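4.2 Setting out the pretend meal

Much of what we have to say about sharing at the play table depends on how little the children were given to share. In the Irkley and Kang groups the adults put out a few pieces of toy food at a time, and we came to feel, over a long winter of visits, that a short supply did more for conversation than a full basket ever could. A child who wants the only strawberry has to ask for it, or bargain, or make a very good speech about why strawberries are bad for babies (we heard two of these, both excellent). Figure 4 shows toy food of the sort we mean, with ketchup on the plate and fruit on either side.

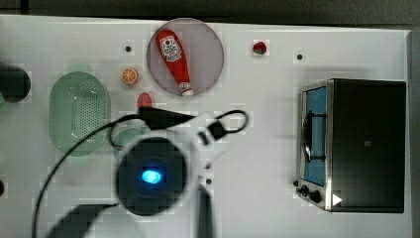 Figure 4. Toy ketchup bottle on a plate, with an orange slice and a strawberry.

Mirjana Georgiou wrote to us after reading an early draft that she would be slower to praise scarcity, as the quieter children in her own group at Trullico simply gave up and wandered off when there was one of everything, and that the talk we admired might belong to the children who were talkers already. We have thought about this a good deal. Our notes cover 40 children and 3,187 spoken turns, and it is quite true that the turns are very unevenly spread among them.

Even so, when we went back through the January visits, we found that several of the quieter children did join in once a role had been handed to them, most often that of the customer. A customer need only say yes or no, or point, and can sit there comfortably for a long while before ordering anything at all. The Zikley group, where roles were given out by an adult at the start, had 24 children and the most even spread of turns of any group we visited. We return to this in section 5, where the question of who gets to be the cook is taken up at more length.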